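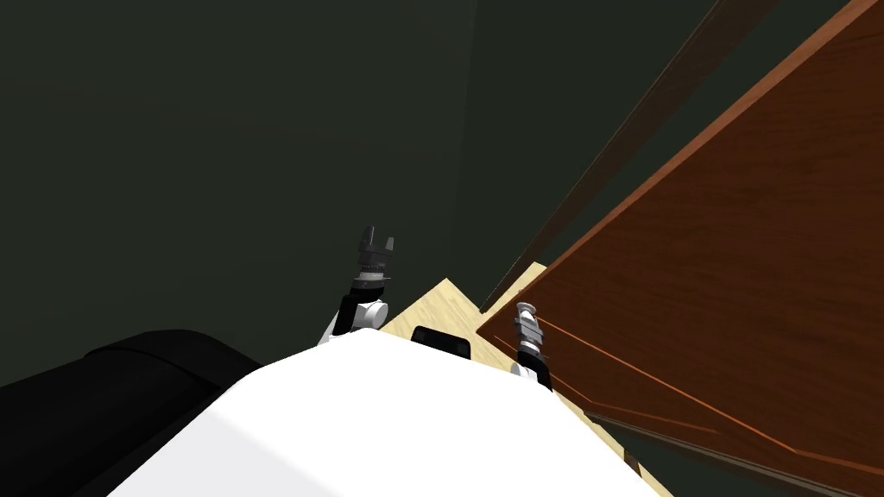
Rallex (software)

Rallex is a whole-body motion planner and controller for two-armed mobile robots that work inside homes and offices. It takes a goal for one or both hands, together with a model of the rooms, and returns joint and base commands that respect the limits of the machine. It is mostly used for tasks in which the base and the arms have to move together, such as opening doors, pulling drawers and carrying wide objects through narrow gaps. The software is written in C++ with a Python interface and is developed alongside a simulator, Dretdale.

Contents
1 History
2 Architecture
2.1 World model
2.2 Planner
2.3 Controller
3 Door handling
4 Simulation and testing
5 Limitations
6 See also

History

Rallex began as a set of scripts by Wafula Mussa and Annunziata Parisi for checking whether a planned arm path would bring the elbow into contact with the robot's own body. The scripts were joined to an existing base planner, and the combined program was given its present name at the first numbered release. Early versions planned for the base first and the arms second. This often left the robot parked in a spot from which the handle of a door could be reached but the door could not be swung.

The two stages were merged in version 2, written largely by Mirko Rizzi. The file format for robot descriptions changed in the same release, and descriptions made for version 1 have to be converted with the rlx-convert tool. Version 3 was released on 15th April and replaced the older collision library with one named Quintero, which is also distributed separately.

Architecture

World model

The world model holds rigid bodies and the joints between them. Walls, floors and heavy furniture are stored as fixed bodies. Doors, drawers and lids are stored as moving bodies with a single joint, which has a range, a friction value and, where relevant, a spring term for a door closer. Soft furnishings are treated as rigid and are enlarged by a set margin.

Each body carries two shapes. The visual shape is used for rendering and for simulated camera output, and the collision shape, usually a group of boxes and capsules, is used by the planner. A mismatch between the two is a common source of error reports. The command rlx-check lists any body whose visual shape sticks out beyond its collision shape.

Planner

The planner searches in the joint space of the whole robot. For a typical machine this covers the position and heading of the base, the height of the torso where it can be raised, and the joints of both arms. Gripper fingers are left out of the search and are handled as open or closed states.

Search is done by growing two trees, one from the present posture and one from a set of goal postures. Goal postures are found by inverse kinematics from several base positions. Where a hand is attached to a moving body, new samples are projected back on to the path that the body's joint allows. The path is then shortened and smoothed before it is passed to the controller.

Controller

The controller solves a small quadratic programme at each time step. Joint limits, speed limits and minimum distances are hard constraints. Tracking of the planned path is a weighted cost, with separate weights for each hand and for the base. If no solution exists, the controller holds the last safe posture and reports a fault code to the caller.

Forces measured at the wrists are used to correct errors in the door model while the door is moving. The correction changes the estimated hinge line only; the rest of the world model is left as it was.

Door handling

A door task is split into approach, grasp, unlatch, swing and release. Each stage has its own end condition and may be replaced by the user. By default, one arm works the handle and the other is kept clear until the gap is wide enough for a hand to be placed on the edge of the door. The choice of arm depends on the side of the hinge and on nearby obstacles.

Doors that open towards the robot are the harder case, as the base must move back while the hand follows an arc. The planner assigns a higher cost to postures in which the door would pass close to the torso. Sliding doors use the same stages with a straight path in place of the arc.

Simulation and testing

Dretdale runs the same controller code as the physical robot and supplies it with simulated joint readings, wrist forces and camera views. Views may be taken from any point on the robot, including the head. Lighting can be varied between runs to test the perception modules that find handles and door edges.

The regression suite was assembled by Nives De Luca and contains 755 tasks. Of these, 438 involve a hinged door. Version 3 completed 618 of the tasks without a fault when run with default settings. A shorter set of 97 tasks is run on each code change.

Limitations

Rallex does not plan for people moving in the same room; a separate safety layer is expected to stop the robot. Bodies with more than one joint, such as folding doors, must be written as a chain by hand. Glass doors are supported by the planner, but the supplied perception modules do not detect them reliably. Planning time rises sharply when both arms hold the same object.

See also

Arard (grasp library)
Inverse kinematics
Motion planning
Quadratic programming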